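# Good Practice Rules for Hand-Held Gripper Recording – Progress Report, Second Period

Prepared for the Mernby program office by the Gilotard working group

## Where we are

The grant covers a written set of rules for people who record tabletop tasks with hand-held grippers, and a trial of those rules at two sites, Bikitz and Nieminen. At the end of the first period we had a draft with no field use behind it. We now have a second draft, in use at both sites since July, and records from 285 sessions run under it.

The draft has 37 rules. The first draft had more, and several of those were cut or merged after operators told us they could not tell them apart. The rules are grouped in four parts: setting up the station, checking the equipment, recording, and handling the files afterward. The first three parts are in good shape. The fourth is behind, and the reasons are given further down.

Spending is in line with the plan, apart from printing, which went over by a small amount when we reissued the station cards. We are not asking for more money.

## What was done this period

**Station setup.** Both sites now set up from the same card, which fits on one side of a sheet and is kept at the station. It covers table position, background, lighting, objects in reach, and where a second operator may stand. The card replaced a six-page guide that operators had mostly stopped opening.

The background rule took the longest to settle. Our first version required a plain, unmarked background at every station. Nieminen objected that a single plain background makes recordings from different stations hard to tell apart during review, and that policies trained on them may do poorly in a room that looks different. Bikitz wanted to keep the plain version for tasks with small or dark objects. The current wording lets a site use a decorated background as long as it stays the same through a batch, is clipped so it cannot slip during recording, and is noted in the session log. Both sites accepted this.

**Equipment checks.** The check before each session has been cut to a length people will put up with. The operator opens and closes the gripper fully, looks at the finger inserts for tears, confirms that the markers on the fingers are clean and flat, checks the camera lens, and makes sure no cable can catch on the table or on a sleeve. When a second gripper is used, it gets the same check by whoever will hold it.

Markers were our most common cause of rejected recordings in the first period. A lifted corner is enough to throw off the estimate of how far the fingers are open, and the operator has no way to notice this while recording. The rule is now to replace a marker at the first sign of lifting and to record a short calibration clip before going on. Both sites keep spares at the station.

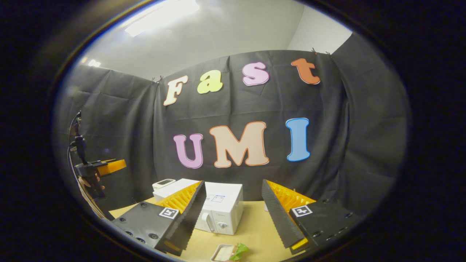 **Objects and appliances.** The draft now has its own section on kitchen tasks, which were spread over three other sections before. Kitchen work brought up questions we had not planned for, and most of the new wording comes from sessions of this type.

The main points are as follows:

- Appliances used as props stay unplugged for the whole session. If a task needs a powered appliance, the site lead signs for it in advance.
- Doors and knobs are worked by hand once before the first take, so the operator knows how much force they need.
- Appliances are placed so that the door can swing open all the way without touching another object.
- Food is replaced at the start of each block of takes and is not eaten afterward.
- Finger inserts that have touched food are wiped down before they are used on anything else.
- If an appliance moves on the table during a take, the take is kept and marked. It is then put back before the next one.

The last point changed during the period. We first told operators to throw such takes away. The training staff at Gilotard asked us to keep them, as small shifts are common in real use and the marked takes can be left out later if needed. We agreed, and changed the card.

**Operator training.** The training session now takes 100 minutes, including practice with one gripper and with two. New operators record a set of practice takes that are reviewed and then deleted. We tried a shorter session at Bikitz and went back to the full one after a month. Operators from the short session knew the rules well enough but had not had time to get used to the weight of the gripper, and their wrists tired early.

## Results so far

The purpose of the trial is to find out whether the rules can be followed in normal work and whether following them cuts the number of recordings we have to reject. On the first question we can give a fairly clear answer. On the second we can only give a partial one.

Operators follow the setup and equipment rules. Site leads looked in without notice during the period and found the card in use and the checks being done in order. The recording rules are followed less evenly. Two in particular are skipped when people are in a hurry: the pause at the start and end of each take, and the spoken note when something goes wrong. Operators say the pause feels like wasted time. We have added a short explanation to the training, with a clip that shows what happens to the tracking when the pause is missing.

Rejections for marker faults and for objects out of reach have dropped at both sites. Rejections for fast movement have not. We think the cause is the way the work is counted. Operators know how many takes are expected of them, and the easiest way to get there is to move faster than the rule allows. The rule on speed says that movements should look like normal careful handling, and this is too loose to help someone who is behind on their count. We plan to change both the wording and the count.

We do not yet claim that the rules improve the trained policies. That comparison needs recordings made with and without the rules on the same tasks, and the set without them is too small.

## Problems

**File handling.** Part four of the draft is late. The two sites name and store their files in different ways, and each has tools that depend on its own way. We had expected to settle this in one meeting. We now think the better course is to leave the file names alone and agree on a short list of facts that must travel with every recording – task, station, background, gripper, operator code, and any marks. Nieminen has tried the list on a small batch and could fill in everything except the gripper, which was not being logged at the time. It is now.

**People in view.** The wide lenses take in a good deal of the room. Hands are expected, and operators sign a form that covers them. Other people who pass through are a different matter. The present rule asks for a dark curtain or panel on the open sides of the station and a sign on the door. Bikitz shares its room with another team and cannot always close the sides off. For now, recordings there with a passerby's face in them are set aside and deleted within two working days. We would like the program office to confirm that this is acceptable until the station is moved.

**Operator strain.** Four operators reported sore wrists or forearms. None needed time off. We have capped continuous recording and asked sites to switch hands or tasks between blocks. The cap was chosen from what operators told us, and we have no medical advice behind it. We think we should get some before the rules are published.

## Changes to the plan

We ask for one change. The plan calls for a third site in the next period. We would prefer to finish part four and the speed rule first and bring the third site in at the end of the period, with a draft that will not change under them. The cost is the same and the final date does not move.

The outside review of the draft would still start on schedule, using parts one to three. Part four would follow to the same reviewers when it is ready.

## Next period

- Finish the list of facts that must go with each recording, and test it at both sites.
- Rewrite the speed rule and agree with Gilotard on a way of counting work that does not reward rushing.
- Get advice on strain from someone qualified to give it.
- Record the comparison set without the rules, with operators who have not been trained on them.
- Move the Bikitz station, or find another way to close it off.
- Send parts one to three out for review.

The current draft, the station card, and the rejection records for both sites are in the shared project folder. The training clip on pauses will be added once the sound has been fixed.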